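Dritulura says its sorting policy now generalizes

The claim going around this month is that Dritulura, the two-arm sorting method from the Ullora group, can put household odds and ends into the correct bins without ever having been shown those bins in that arrangement. The write-up says it learned this from 3,000 demonstrations. I have read it twice and I still want to know what "arrangement" means.

The test goes like this. Bins go on a table between the arms, a few small objects go in them, and the policy is told which object belongs where. A trial counts as a success if the object ends up in the right bin within 60 seconds. Nothing is said about how it gets there. An object that is dropped in from a height and lands on its side scores the same as one that is set down neatly, and anybody who has unpacked a box of chargers will have opinions about that.
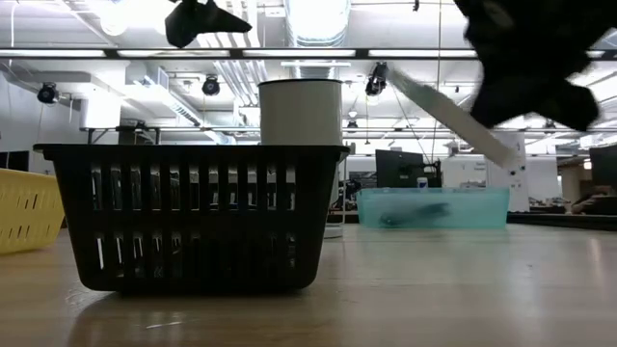 Black, yellow and teal containers on a wood tabletop
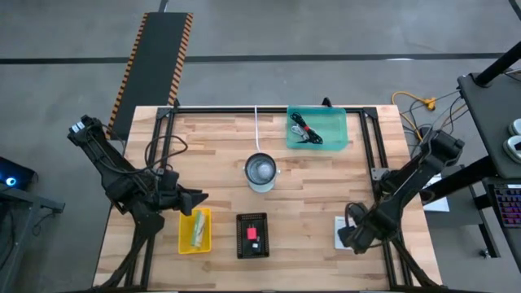 The headline result is 131 successful trials on layouts the authors call new. Read the appendix, though, and a new layout is one where at least one bin has moved by a hand's width or more. The bins themselves are the same ones used in training – same colors, same sizes. That is a fair thing to test, and I am glad somebody tested it. I would call it robustness to shuffling and save the bigger word for later.

My other complaint is the baseline. Dritulura is compared with an older version of itself and with Tiongson, a single-arm method that was never meant to hand things across a table. Beating it at a two-arm job tells us very little. A plain imitation policy trained on the same data would have been the obvious choice, and it isn't in the table.

Now the part I liked. The failures are sorted by cause, and cables are the worst by a long way. The authors say the policy often grips one strand and calls it done. They print the whole failure list and don't try to explain it away, which is more than we got from the Ustudia paper last December.

The code is promised, with no month attached. If it comes with the bin positions for every trial, I will rerun the split using containers left out of training and report back. Until then I'm filing this one under "maybe."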